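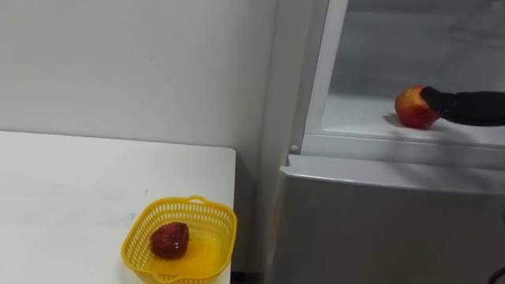
Step 2: Load the top compartment

I love this part! Carry your basket over from the table and set the fruit inside with a little room on every side (squashed berries go soft fast). Don't wash anything yet.

Step 3: Shut the door properly

Press with a flat hand until the seal grips all the way down.
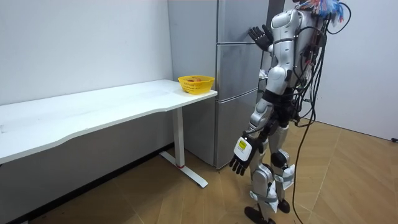 Then leave it shut for 15 minutes so the cold can build back up, and enjoy your lovely tidy shelf!

Contact | © 2023 Brinico | Back to top

We use cookies. Accept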